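3. Method

The project examined how engagement and wedding notices in a local weekly, the Nultlow paper, changed in length and content after 2000. Notices were read from bound copies held at the Hutsuliak reading room and entered by hand into a spreadsheet. The sample came to 295 notices. Each was coded for word count, order of names, parents' names, schooling and employer. 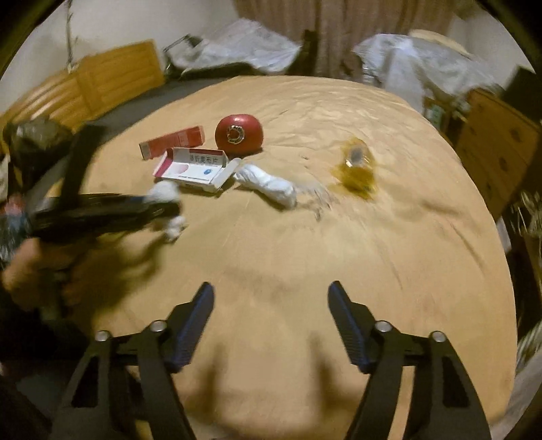 Birth and anniversary notices were left out, as were repeats of the same couple. Where a notice gave only a month for the wedding — September was common — the month was entered and the day left blank.

4. Results

Notices naming both sets of parents were the longest, many of them over 60 words. Employers were given more often for the groom than for the bride in the early copies. The gap narrowed later but did not close.

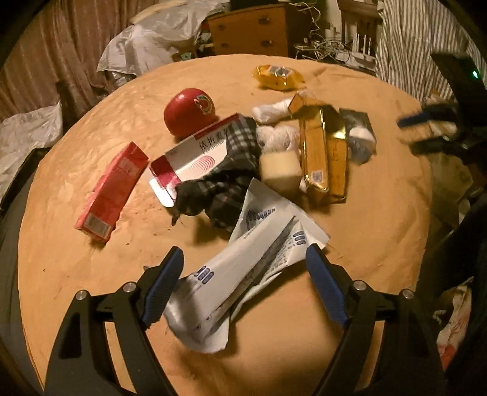 Coding was checked by Yavuz Ekinci, who recoded a part of the sample without sight of the first results. Disagreements were limited to 4 notices, all on whether a family business counted as an employer. These were coded as "employer given".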